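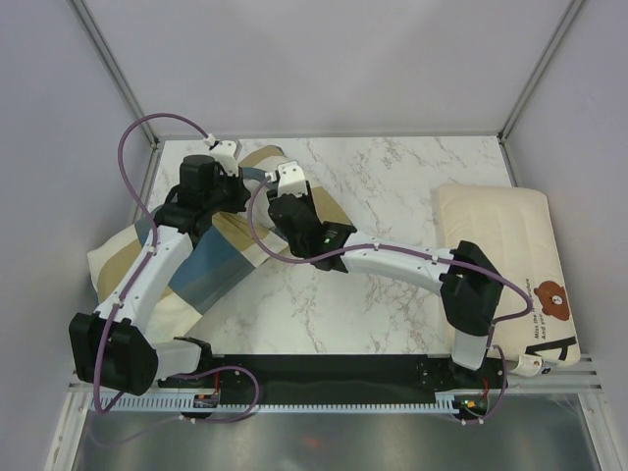 Clubs should have to tell supporters when a player is injured, what the injury is in general terms, and how long he is expected to be out. They should have to do it by a fixed time before kick-off, and they should be fined when they get it wrong on purpose. I have held this view for a long while and the past month has made me surer of it.

In December I paid to watch Horkbridge at home to Fontes. The manager had been asked the day before about his first-choice striker, who had limped off the previous week, and he said the lad had trained and would be "in the thinking". Plenty of people took that as a yes. When the team sheet came out an hour before the match, the striker was not on it. He was not on the bench either. He has since had an operation on his knee and will miss the rest of the season. You do not go from being in the thinking to an operating table because of something that happened overnight in a hotel.

I am not saying I would have stayed at home. I have been going for most of my life and I would go to watch the under-twelves if the first team had the flu. But there were 850 away supporters in the corner that afternoon and several thousand of us at the other end, and all of us had been told something that the person saying it must have known was untrue.

The usual defence is that it is part of the game. A manager who says his striker is out gives the other side a free day to plan for it. If the opposition spend their last training session working out how to deal with a big centre forward who is sitting at home with his leg up, then so much the better. I understand this. I also think it is worth a good deal less than managers believe. Every club in the division employs people whose whole job is to find out who is fit. They know which players were seen going into training and which were not. They talk to agents, physios and former team-mates. By the evening before a match, the Fontes staff almost certainly knew that our striker would not be playing. The people who did not know were the ones buying tickets.

So the secret is kept from the wrong people. If both sides had to publish, neither would lose anything to the other. A rule that applies to one club is a handicap, and a rule that applies to all of them is just a rule. We already accept this with the team sheet. A manager cannot keep his eleven hidden until the whistle blows, and I have never heard one argue that he should be able to.

There is a better objection, and it is about the player. Medical details are private, and a footballer has the same right to that as a bus driver. If a player is missing because of his mental health, or because somebody at home is ill, it is none of my business, and I would not want a system that forced it out of him. But this can be handled with very little trouble. The list would need only three headings: available, doubtful and unavailable. Against the last two there would be a broad reason, such as "leg injury", "illness" or "personal", and the player could ask for "personal" whenever he liked, with no further questions. It would tell us less than clubs already put out when it suits them. The same club that could not say a word about a knee in December put out a four-minute film last spring about a hamstring, with music, when the player was due back and there were season tickets to sell.

Then there is the worry about opponents targeting a weak spot. If the world is told that a full-back has a sore ankle, the winger may go looking for it. I take this more seriously than the first argument, and it is why I would not ask for the name of a bone or a ligament. "Leg injury" does not give anyone much to kick at. And a player who is so vulnerable that two words on a list put him in danger should probably not be on the pitch.

The part that clubs talk about least is betting. I do not bet and I have no great wish to protect those who do. But it is plain that news of an injury is worth money, and that in the gap between the club knowing and the public knowing there are a lot of people who can use it. The kit staff know. The player's cousin knows. The man who drives the coach probably knows. Most of them would never dream of placing a bet on it, and it is against the rules for many of them anyway. A fixed time for publishing would make the gap shorter for everyone, and would take a temptation away from people who are not especially well paid.

As for how long a player will be out, I accept that doctors cannot always say. Nobody should be fined for a muscle that takes five weeks to mend when it was meant to take three. What I object to is the rolling fortnight. When Prerklow lost their goalkeeper last season he was two weeks away for 7 weeks running. Their supporters worked out for themselves that something was badly wrong, and by then there were all sorts of stories going round about him, most of them unkind and none of them true. Silence did that player no favours. A short notice saying he would be missing for some months would have left him in peace.

I would set the deadline at noon on the day before the match, with changes allowed after that if something really did happen in the meantime. Clubs would have to keep a record of when they knew, and the league could ask to see it. The fine has to be large enough to notice — a hundred pounds would be a joke, and the clubs would pay it out of the pie money. I would rather see it set as a share of the gate from the match in question, and handed back as a discount to the people who were there.

Managers would grumble for half a season. They grumbled about naming more substitutes and they grumbled about having to speak to the press at all, and they got used to both. Meanwhile, Horkbridge go to Gumar next, a long way on a winter evening, and I have bought my ticket. Our captain was asked after the last match whether he would be fit for it, and he said we would have to wait and see.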